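Bellstead Community Help > Robots and Automation > Faults and Safety

Gripper fingers keep creeping shut after I let go of the stop button

Asked by jarwrangler, April

Hello all! I've been having a brilliant time with a two-armed robot at our makerspace, running Jirnex as the control software, but I've hit a fault that has me a bit worried and I'd love some help.

The job is picking up small things from a table with one arm and passing them across to the other. Most runs are lovely. Then every so often I press stop, everything halts as it should, and when I release the button the fingers on one gripper close by themselves. Only a little at a time, but they don't give up until they meet something. Last night it was the edge of my sleeve - no harm done, but I didn't enjoy it!

Things I've tried:

1. Swapped the gripper cables left to right. The fault stayed on the same arm.

2. Lowered the grip force from 90 to 60 in the settings. It still creeps, just more gently.

3. Opened the fingers wide by hand with the power off, to feel for anything stiff. They move freely and I can't find any play.

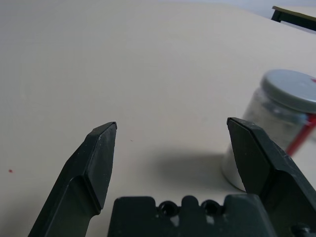 4. Reinstalled Jirnex from scratch. Same again.

The log says "target restored" six times in one evening. Is that a clue? And is it safe to carry on in the meantime?

3 answers

Bepari
Have you tried turning it off at the wall for ten minutes? Fixed mine. Different make though.

Theophilus Quaye (accepted answer)
Ooh, I know this one, and your log line is a really good clue! When you press stop, Jirnex keeps hold of the last grip command it was given. Release the button and it sends that command again, so if the last thing you asked for was "close", it closes. Your lower force setting only changes how hard it does it.

Go to Safety, then Resume Behaviour, and change "restore last target" to "hold current position". Do this for each arm separately, as the setting doesn't copy across (it caught me out for weeks). Then set the resume delay to 600 milliseconds so you get a moment between the release and any movement.

Test it with nothing in the fingers first. After that, try stopping at the handover, with both grippers at the object, which is where I'd expect the most trouble. If one side closes while the other is holding still, the two arms can end up pulling against each other and you'll get a torque fault as well.
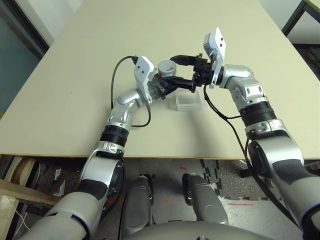
Both grippers meeting at a small part during a handover.

As for safety, please stop using it until you've changed the setting, and keep your hands and sleeves away when you release the button. Releasing stop should never start anything moving on its own. I'd do more than 4 clean stop and release tests on each arm before going back to normal work. Good luck, it's such a fun bit of kit once it behaves!

Soltetti
Agree with Theophilus, but check your version too. On my older copy the menu was called Recovery and the delay was in seconds, so don't type 600 in there or you'll be waiting ages.

Comment from jarwrangler
It was set to restore on one arm and hold on the other! Changed it, ran the tests, no creeping so far. Thank you so much - trying the handover stops next.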